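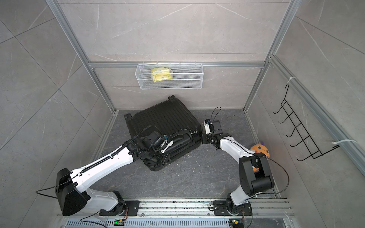 Figure 2. A hard-shell suitcase lying on its side with the shell facing up. The carry handle is on the near side, set in a recessed groove. A wire mesh basket hangs from the rail behind.

3.2 Handles and how the case lies

Most work on luggage wear treats the suitcase as something that stands up or rolls. In homes, a case spends much of its working life lying down. It is laid down to be opened, packed, closed and searched, and it often stays that way on a bedroom floor for days before a trip and after it. We wanted to know how the position of the case affects which handle people reach for and where the load goes when they pull.

The household part of the study used the Uvach diary, in which people wrote a short entry each time they moved a suitcase at home. After we removed entries with no handle recorded, 649 were left. Entries were coded by the position of the case at the start of the move (upright, flat, or on its side) and by the first part of the case that was touched. Moves that began in a car trunk were coded separately and are covered in Section 4.

Hard-shell cases gave the clearest pattern. When the case was lying down, people went first to a fixed carry handle if one faced them. If the handle faced away, they tended to take hold of the shell near the wheels, or to turn the case before lifting it. Several entries mention turning the case with a foot. The telescoping handle was seldom used from this position, even by people who used it for everything else.

A recessed handle like the one in Figure 2 takes up little room, and it is less likely to catch on other bags. The cost is finger space. With the case down, the hand has to come in from the side or from above and get under the grip, and people with larger hands or gloves reported using only the fingertips. Ribs on the shell do not help much here. They run in one direction, and a hand laid across them has little to pull against.

Small caster wheels matter in this position too. They stick out past the shell, so the case can rest or rock on them when it is dragged. Diary entries from homes with wood floors mention scratches more often than entries from homes with carpet, but we did not inspect the floors and do not treat this as a finding.

We also coded what was kept near the case during packing. Open baskets and bins were common, and people used them for small packets and other things that were to go in last. A mesh basket hung at about waist height or lower was described as easier to check than a closed box. The Danladi coding sheet, which we used for this step, has no category for hanging storage, so we added one.

Two limits should be noted. The diary depended on people remembering to write, and short moves across a room are probably missing. The sample also leaned toward homes with one main suitcase, where habits may be more settled than in homes where cases are shared or borrowed.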